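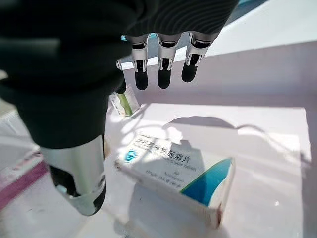 Trarnavgate College has confirmed that a second-year bricklaying student will captain the town's women's football side when it plays the regional cup semi-final in January.

Teresa Piątek joined the club's youth section on leaving school and has combined training with her course since enrolling at the college. She has made 30 first-team appearances and played at centre-half in every round of this year's competition.

The college has agreed changes to her workshop timetable so that she may attend two additional training sessions before the match. Her written assessments will go ahead as planned.

"I am grateful to my tutors and to the site team at Witkowska, where I am on placement," she said. "They have been very fair about early finishes, and I have made up the hours."

The semi-final will be played at the Brarkari Ground, with kick-off at 7.30pm. The attendance for the quarter-final was 2,827, the highest at the ground for a women's fixture, and the club expects a similar crowd - subject to the weather.

The college has reserved 158 seats in the east stand for students and staff. Tickets may be collected from the main reception on production of a college card. A coach will leave the Bimier Road campus at 6pm.

12 shares | 3 comments

Comments

Southbank_Sue: Well done Teresa. Solid at the back all season.

mark t: Is the coach free or do we pay on the day?

R. Holroyd: 6pm is cutting it fine with the roadworks.

Related news
Netball team through to county final
New changing rooms open at Bimier Road
Apprenticeship evening: dates announced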